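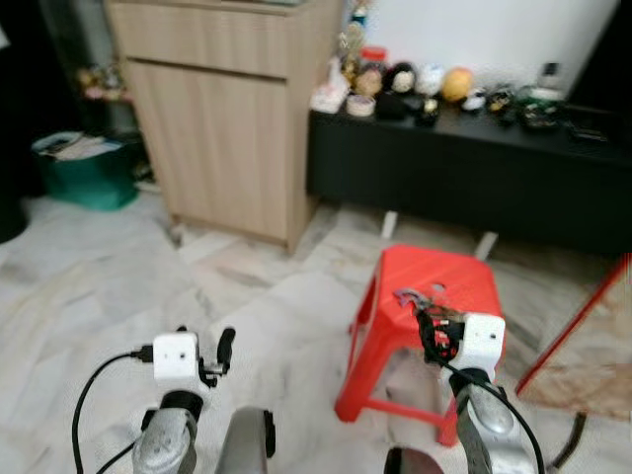

Fig. 1. Head view with both arms over the floor and the red stool between them and the black cabinet.

Our half of the project was the rules. Eetu Kemppainen and Benvinda Falcão had the arms and the software, and Dayana Palacios and I got handed a blank document called "Good practice" and told to fill it before anyone pressed go. I was a bit sulky about that in December (I wanted to drive!), but it ended up being the part I liked best.

We started by reading the safety sheets from two older student projects, Pliris and Brernard. Pliris had 70 rules. I tried to learn them and gave up by lunch. Brernard had a single page, which was friendlier, but it only covered the lab and said nothing about working in a room with furniture and people's things on the shelves. So we wrote our own and called it the Fivness sheet. Version one had 11 rules, and after plenty of arguing over the wording the final one has 11 as well, though only a few are the same.

The ones I'd fight for:

One person holds the stop button and does nothing else. No phone, no notes, no chatting with me.

Say it out loud before you move an arm, and wait for an answer.

Walk the cables before every session. They run down the outside of the forearms and there's one on the floor as well, so you look for loops, rubbing and anything a foot could catch.

Write down where the furniture is before you begin. If a stool gets shifted, the session gets a new entry in the log.

Small things on top of a cabinet are out of bounds unless the task sheet names them. Dayana added this one, and she was right to — a doll's head or a roll of tape is very easy to knock off with an elbow you aren't watching.

Check all the views, every time. The head view is great for the big picture, but it's hopeless for judging what's right beside a fingertip. 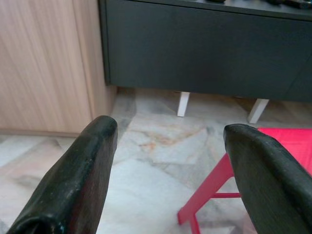 Fig. 2. Wrist view: gripper fingers, with the stool partly hidden behind the right one.

That last rule caused the most grumbling, because it slows you down. Kelly Wainwright, our supervisor, asked us to defend it, so we went back through the saved stills, all 3,978 of them, and pulled out ones where a finger covered part of something you'd want to steer around. Fig. 2 is my favourite for explaining it. If that was your only view you'd be guessing at the rest of the stool. She let us keep the rule.

What I'd change: our log sheet is too fiddly, and I still don't love how we worded the bit about visitors. Dayana wants a tick box for it, I want a proper sentence, and for now the sheet has both.

Evie Pilkington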